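Cadetlow Residence Services
Linen and Laundry Support
Ticket 1151
Category: Garment care, folding
Status: Resolved
Opened: April 17, 2025

Issue reported
The resident of Unit 533 states that cotton T-shirts folded according to the Preltis shelf guide do not keep their shape. Folded shirts are wider at the collar than at the hem, and stacks lean forward on the closet shelf. The resident folds on the bed and has no table of sufficient size.

Initial response
The resident was asked to confirm the shirt size and the version of the guide in use. Size large and the current version were confirmed. The shelf was checked for level during a routine visit and no fault was found.

Findings
The guide assumes a hard surface. On a mattress, the cloth settles into the bedding and the lower layer moves when the upper layer is folded over it. A neckline that remains bunched at the start will carry its bulk into every later fold.

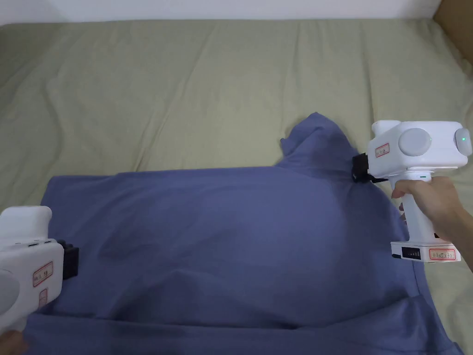 The resident was advised to proceed as follows:
1. Pull the bed sheet tight before laying out the shirt.
2. Open the collar fully and smooth the cloth from the neckline toward the hem.
3. Undo any doubled layer near the hem and lay it flat.
4. Fold the sides in, then fold from the hem up in 3 equal parts.

Resolution
The resident reported that the next stack stood straight. A note on soft surfaces will be added to the guide in July. Related ticket: 660 (pillowcases, same unit). No further action is required.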